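Workshop Tips From Our Robot Club (the stuff I wish I'd written down sooner) 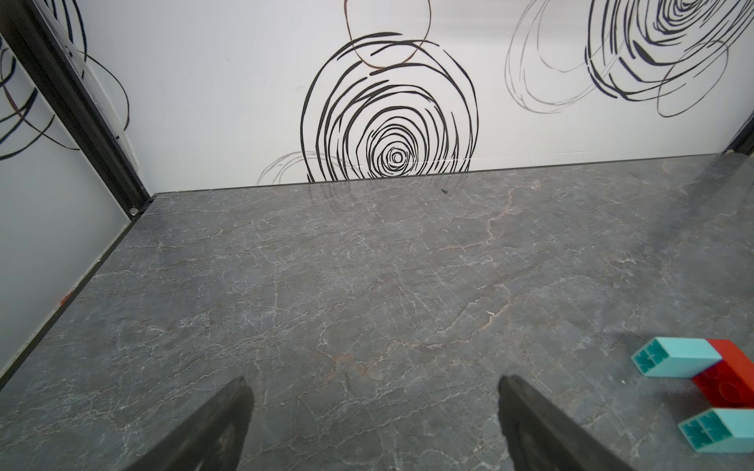

So I've been helping out with the student robot club at Jevurwood for 3 seasons now, and I keep getting the same messages from parents and new kids asking how we set up, what to buy, what to skip and so on. I finally sat down with a big mug of coffee and typed it all out. Some of this works for any home workshop, robots or no robots!

Practice with toy bricks first. They're cheap, they're all nice regular shapes, and if one goes flying off the table it bounces. Our first project every year is pick up a brick, move it, put it down, and the kids groan because it sounds like baby stuff. Then they spend two whole meetings on it. A brick lying on its side with the hollow end showing is a very different grab from one with the studs up, so mix them up early. Once they've got single bricks down, stick a few together at odd angles and let them suffer a little (they love it, really).

Wipe the table before every session. I mean it. Crumbs, eraser bits, that mystery fuzz that comes off sweaters... it all ends up on the finger pads and then the grip gets slippery. We use a barely damp microfiber cloth on the table and a dry one on the pads. Skip the furniture polish! One of our kids "helped" with a lemon spray in February and we were chasing bricks around like bars of soap until I got it all off with dish soap and warm water.

Check your bolts before you blame your code. This is my number one tip and I'll die on this hill. Our team (we go by Wuvon, long story) lost most of an evening to a program that kept missing to the left by the same little bit, and the fix was a quarter turn with a hex key. I keep a spare set of keys on a carabiner clipped to my bag now. If you don't mark your bolts, start. A line of paint pen across the bolt head and onto the part next to it and you can see right away when something has crept loose.

Write the speed on a sticky note. Kids crank it up when you're not looking. We start at the slowest setting, and it only goes up after 4 clean pickups in a row. The sticky note goes on the laptop so there's no arguing.

Muffin tins for small parts!! I can't say this enough. Screws, washers, zip tie ends, whatever. Put a strip of masking tape in front of each cup and write on it. When you pack up, set a cookie sheet upside down on top and wrap a big rubber band around the whole thing.

For the Nullness meet we were told to bring our own extension cord and I'd bring 2, plus painter's tape to hold them flat on the floor. Also snacks. Also a phone charger, and somebody will borrow it.

Oh, and I've been asked what the club costs us. We had 300 dollars to spend on supplies last season and the biggest chunk went to batteries and replacement pads. The bricks came out of people's closets, so ask before you buy any.

Next time I'll do cable wrapping, I've got opinions on spiral wrap.

Posted December 28, 2022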